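Speaker notes, Arkatell methods session, December 3, 2020

Slide 4. Task setup. Two arms, one table, three colored cubes, red at the bottom, then yellow, then green. The stack has to stand inside the taped square. Say early that the policy gets no cube poses, only camera images and joint angles.

Slide 5. Data. 294 demonstrations, all teleoperated, collected in November on the Trovmont table. We dropped 8 for dropped frames. Don't go into the filtering script unless asked.
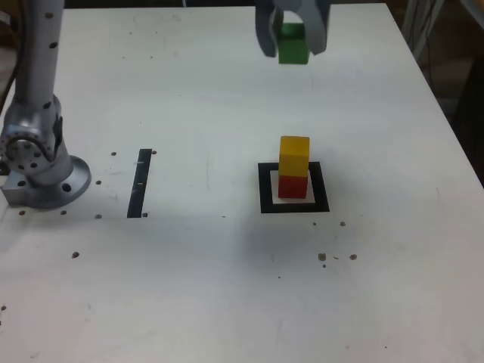 Slide 6. Method. The baseline predicts one action per step. Ours predicts a short chunk and re-plans when the two newest chunks disagree past a threshold. Point at the threshold term in the equation. Pause here.

Slide 7. Result. 89 percent full stacks with re-planning on. Most failures come at release of the third cube: the fingers open unevenly and the top cube shifts. Play clip 2.

Slide 8. Limits. One table, one cube size, fixed lighting. The Myklebust comparison is still running, so give no numbers for it. Questions.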